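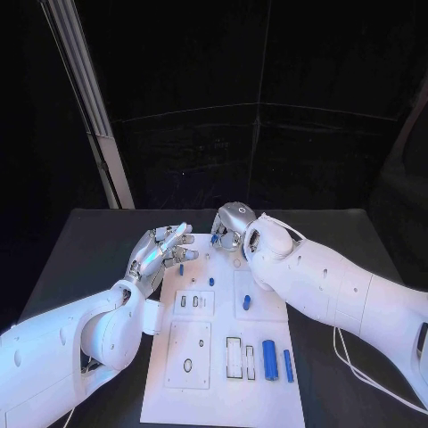

**Tadeo Vergara**
Bench lead, Godoy workshop, Parnmont

February 10, 2023

I have been meaning to write up the white work board since we moved into the Gostdale building. Vicente Ojeda asked me for the layout twice, and I kept sending him half of it, so I'm putting it all in one post.

The board is a flat rectangle that lies on the table with nothing under it. It's divided into regions, and the small blue parts get set out on it. The parts are simple. There are short cylinders, a few pegs, and a gear-like disc with a peg in the middle. I like having them all in one color. Blue on white is easy to find when you look down, and it is easy to see on the floor too, where the cylinders end up more than I would like.

Our first board was a piece of shelving I painted myself. I drew the outlines in pencil and they rubbed off inside of 2 weeks. After that I tried tape, which lifted at the corners and caught on everything. The one we have now came from Vedier with the outlines printed on it. It took them until March of last year to get it to us, and I complained the whole time, but the lines have stayed put.

The table matters more than I expected. We had a pale one in the old place and the edge of the board disappeared into it. You would reach for a part and knock the corner. The dark top fixed that. It shows dust, so I wipe it down in the morning before anything goes on it, and again after lunch if somebody has been eating nearby.

Setting out takes me 15 minutes if the parts were put away properly the night before. I lay the board down first and square it by eye. Then the small cylinders go on, then the pegs. The disc goes on last. Vicente starts with the disc and works outward. We have argued about this and neither of us has changed.

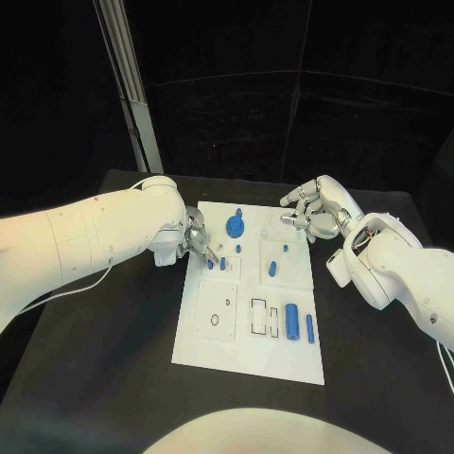 *The blue disc toward the top of the board, with a short cylinder just below it.*

The tiny pieces are what I spend the most time on. A blue peg is no trouble. A small translucent piece on a white board is another matter, and I have swept up more than one with the dust. I now keep a shallow tray for anything that isn't blue, and those pieces go back in it before I do anything else at the end of the day.

Spares are in the drawer under the window, in two boxes. The box on the left had 100 cylinders when we opened it. The other had 50 pegs. Please don't mix them. If a part is chipped, put it in the jar by the sink and I'll look at it when I get a chance.

I still want to add labels along the edge of the board. Vicente thinks they would get in the way of the outlines. I'm going to try it on the old shelving board first and see how it looks.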